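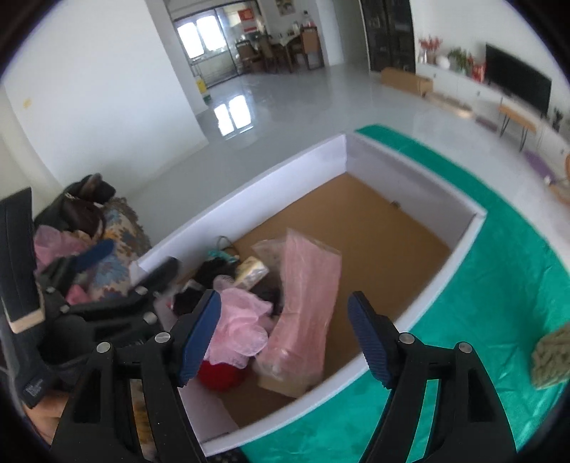
4. Fitting and Adjusting the Ornard 973 Optical Frame

By Borghild Torvik
Feb 10, 2020
Print | E-mail
32 shares | 0 comments

This section covers temple alignment, nose pad adjustment and temple tip bending. It applies to the Ornard 973 in all colors. For the Deseo rimless frame, see Section 6.

Tools needed: flat-blade screwdriver (supplied), nose pad pliers with plastic jaws, frame warmer, microfiber cloth.

CAUTION: Do not use an open flame or boiling water to soften the acetate temple tips. Surface damage from heat is not covered under the Westerberg warranty.

4.1 Temple alignment

1. Open both temples fully. Set the frame upside down on a flat, hard surface, with the top of the rims and the temples touching it.
2. Press lightly on each corner. A frame that rocks is out of line.
3. Check both hinge screws. Tighten a loose screw clockwise until it stops, then back it off one-eighth turn.
4. If the frame still rocks, hold the end piece with the pliers and tilt the temple up or down by hand. Move it in small steps and repeat the check after each one.

Note: Frames made before October 2019 have a longer hinge screw. The two screws are not interchangeable. Order spare part 519 for the older type.

4.2 Nose pads

1. Put the frame on the wearer and look at it from the front. The pupils should sit slightly above the center line of the lenses.
2. To raise the frame, move the pads closer together. To lower it, move them apart.
3. Grip the pad arm, never the pad itself, and bend both arms by the same amount.
4. Check that each pad lies flat against the side of the nose. A pad resting on one edge will leave a mark.

CAUTION: Pad arms harden with repeated bending. Replace any arm that shows a crack or a white line in the plating. 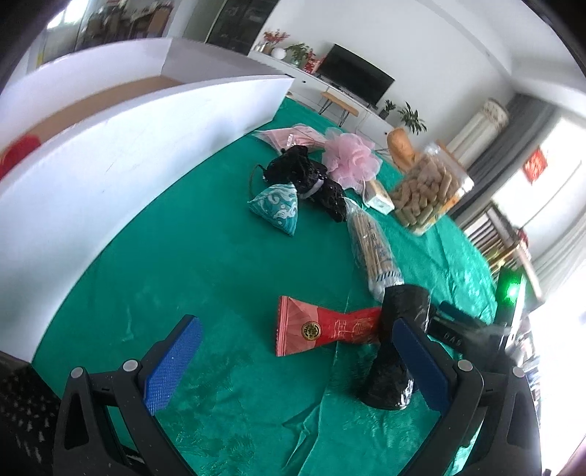

Twist-shaped candy packet on a teal-green tablecloth.

4.3 Temple tips

1. Mark the point where the temple passes over the top of the ear. The bend should begin just behind it.
2. Warm the tip only - keep the hinge and lenses out of the air stream. The tip is ready when it bends under light finger pressure, usually at around 92 degrees Celsius at the warmer outlet.
3. Bend the tip over your thumb in one smooth motion and hold it until it sets.
4. Repeat on the other side, then run the check in 4.1 again. Bending the tips often shifts the alignment.

Note: Demonstration lenses may be left in place for 4.1 and 4.2. Remove them before 4.3.

Adjustment parts are shipped from the Drilanville service desk. Quote the model number and the color code printed inside the left temple.

Print | E-mail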